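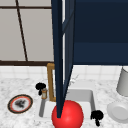
2 min read

Simulated kitchen task: the red sphere covers part of the sink in our wrist view. Is the scene or the controller at fault?

Posted in: Student Projects, Simulation

Radomír Matoušek

I supervise a second-year student project in which teams of 3 program a simulated arm to clear a kitchen counter. The kitchen scene was supplied to us under the name Prunudden and has been used in our course without changes. The attached render comes from the run submitted by one of the teams in July.

The assignment requires the arm to move the plate on the left side of the counter into the sink basin without touching the faucet or either of its two black handles. The students' planner reports a valid path. In the render, however, a large red sphere appears at the front of the basin, directly under the tip of the navy arm link, and it covers part of the sink rim. The sphere is not listed among the objects in the assignment sheet. The plate, the cup and the bowl are all listed.

The team has asked whether the sphere should be treated as an obstacle. If so, the planner would have to be rewritten, and their report is nearly complete. I would be grateful for advice on the following matters: whether the sphere is a physical body or only a marker, and whether a team may fairly be graded on a run in which it appears. The log for this run has 267 steps and records no contact events of any kind.

Flosness

In most teaching simulators, a plain sphere in a single bright color is a target marker. It shows the position that the controller has been asked to reach. It has a visual shape but no collision shape, so the planner ignores it and the contact log stays empty. Your log is consistent with this.

I would recommend that the team confirm it before the report is handed in:

Open the scene file and search for every body of type sphere. Look at the collision setting of each one. If collision is switched off, the sphere is a marker and may be disregarded for planning purposes.

If collision is switched on, move the arm tip slowly into the center of the sphere and read the contact log again. A physical body will produce an entry. If it does not, the log itself may be set to record only certain pairs of bodies, and that setting should be examined next.

The size of the marker is a separate matter. A large one is convenient when students are learning where the target frame is – but it will cover the basin in any close view. The radius can normally be reduced in the display settings without affecting the run.

With respect to grading, our department accepts runs with markers visible, provided that the report names them. A single sentence under the figure is sufficient.

Jurčo

We had a similar thing with a green one. Turned off markers in the viewer menu and it went away. Did not look into it further.

Radomír Matoušek

Thank you both. The scene file contains one sphere and its collision setting is off. It is attached to the target pose, as Flosness suggested. The team will keep its planner as written, reduce the radius and repeat the render for the report. I have also asked that the assignment sheet be amended before the next group begins.

Mernico

Please note that the display radius is stored per user in some versions. If the students share a workstation, each of them may need to change it once.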